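Moving to a smaller place

I've been meaning to write about the move for ages, and here we are in April with half the boxes still taped shut! My neighbour Athina keeps popping round with soup, bless her, and asking whether I miss the old garden (I do, dreadfully, mostly the pear tree).

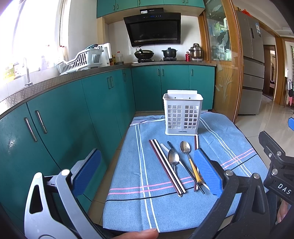

The bus into town is a joy, though. It's only 3 stops, and the driver waits if he sees you hurrying, so I've been to the library twice this week already.
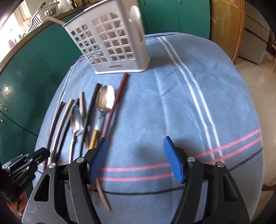
Chopsticks and spoons on the blue tablecloth.

Curtains next, if I can find the hooks.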